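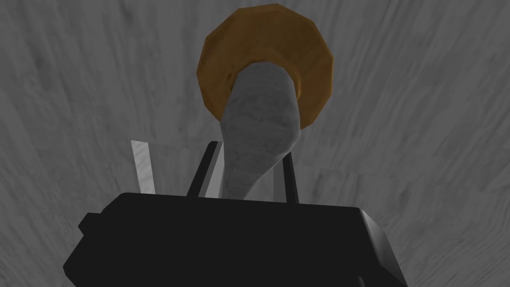
Fig. 1. Brownish-orange disc on a pale gray surface (computer rendering).

International Trade, Week 6
Reading the trade balance, and why you should be slow to do it
Notes: Tae-yang Bae

Last week we finished comparative advantage. Please keep the two-good worksheet, we need it again in October.

1. What the number is

The trade balance is exports minus imports over some period. If a country sells more abroad than it buys, it has a surplus. If it buys more, a deficit. Newspapers report the first as winning and the second as losing. I'd like you to drop that habit before the midterm.

A deficit says that more goods and services came in than went out, and that the gap was paid for somehow: by borrowing, by selling assets, or by running down foreign currency. Whether that was wise depends on what was bought. A country importing machinery it will use for 20 years is in a different spot from one importing things it eats by Sunday. The headline figure looks the same in both cases.

2. A worked case

Take Plunandale, a small coastal economy with one large exporter, Voteck, which makes pumps. Each pump leaves the port at a declared value of 200. The ministry counts all 200 as exports, and the minister gives a speech.

Now open the pump. The motor comes from Sikach, across the border, at 147. So the value added at home is 53. The other 147 came in through the same port a few weeks earlier and was counted then as an import.

Net effect on the balance: 53 per pump. That part of the accounting is fine. The trouble starts when people quote gross exports by themselves, as if all 200 were earned by local workers. Be suspicious of any "exports as a share of GDP" figure for a country that does a lot of assembly. It can go over 100 percent, and that should tell you the top and bottom of the fraction are measuring different things.

3. Does a surplus make a country rich?

The Yoon paper in your packet says yes, more or less. It compares surplus countries with deficit countries and finds the first group has higher incomes. I have 3 complaints.

Oil states are left in, and they pull the average up.
The direction of cause is assumed. Rich, aging countries may save more and so run surpluses.
The sample stops just before a recession – convenient, at the very least.

Read it anyway. The data appendix is good.

4. For next class

Suppose Voteck ships 4000 pumps. Work out gross exports, imported content, and value added at home. Then redo it with the motor price up by ten percent and the pump price unchanged. Who absorbs the difference? Two paragraphs, typed. Show the arithmetic.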